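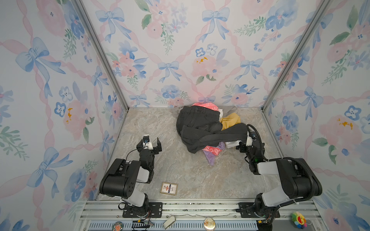

Tronell wants us to stop sorting the washing before we fold it. Is there much in it?

Home News Living Homes Money Local Letters Search

3 min read

Homewares firm Tronell has put its name behind a laundry guide that tells households to leave clean clothes in one heap and fold straight from it, with no sorting by owner, colour or type beforehand. The guide, called Stiris, goes on sale in March at the firm's Kneath shop and costs £62. For that you get a printed booklet, a set of drawer dividers and a year of access to short online lessons.

The firm says people waste too much of their evening making small piles out of a big one. Its answer is to take whatever is on top, fold it, put it down flat and reach for the next thing. Socks are left to the end. Anything that won't fold neatly goes to the back.

Many readers will feel they have been doing this for years without paying for it.

Tronell bases its case on a customer survey with 3811 replies, in which 81 per cent said they disliked putting clothes away more than washing them. That is easy to believe. It is also a different question from whether the Stiris order of work makes the job any quicker, and on that point the firm has offered very little. Asked for timings, it sent us a second copy of the booklet.

The setting is a pretty one, with papered walls of pink roses, blue flowers and ribbon bows over a floor patterned like marble. The clothes are at least the sort of thing that turns up in a real wash. There is a pair of black jeans with the waistband and front pocket facing up, with a coral-pink garment printed in white, something grey and something mustard-yellow in the same pile. One leg of the jeans is pulled out across the rest.

Anyone who has folded jeans from a heap will know the trouble with that. They are the heaviest thing in the basket and other clothes get caught underneath. The booklet says to start with the top item "whatever it is", yet four pages later it advises dealing with trousers first where possible. Those two rules agree only when the trousers happen to be on top.

Nor does the guide say much about space. Folding as you go needs a clear flat area next to the heap, and in a small bedroom the heap is usually sitting on it. The suggested fix is to push the unfolded clothes into a corner, which is fair enough if you have a corner going spare. 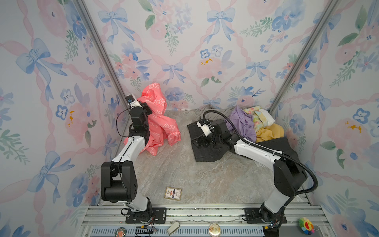
A folded black garment lying on the floor with a heap of lavender, mustard-yellow and black still behind it is a familiar enough sight, and it shows how long the middle of the job can feel. The coral-pink piece, with its cartoon animals in white outline, is a crumpled heap of its own on the other side. It's hard to see how the method would deal with that. The booklet has a page on plain tops and a page on shirts, but soft printed things that slump as soon as you let go of them get a single line – "fold to suit".

There are some sensible bits. The advice to lay each piece down in the direction it will go into the drawer saves turning it round later. So does folding dark things against a pale surface, where the edges are easier to see. The section on putting away the clothes the same evening is short and clear, and probably the most useful in the whole booklet.

Whether it is worth £62 is another matter. The drawer dividers are card, come flat, and are sold separately by the same shop in packs of 3. The lessons are brief and cover much the same ground as the printed pages. Rival firm Pakano gives away a folding sheet with its storage boxes, and although it is thinner on drawers it is better on jumpers, with a proper drawing of where the sleeves go.

Tronell says buyers should "give it a month" before judging the results. Refunds are offered for 14 days.

The firm also claims that households using the guide will end up buying fewer clothes, on the grounds that they can find the ones they have. No evidence is given for this. It may be so, but a tidy drawer also has room in it, and Tronell sells things to put in drawers.

Stiris will be on show at the Kneath shop throughout March, with folding sessions in the afternoons from 2pm. Entry is free and there is no need to book. Shoppers are asked to bring an item they find hard to fold, and we'd suggest a fitted sheet.

Related

Kneath launderette puts up price of a service wash
Pakano storage boxes: do the lids fit any better this year?
Floral wallpaper is back, and so is the bill for hanging it
Letters: why I have given up ironing
Are drawer dividers worth the bother?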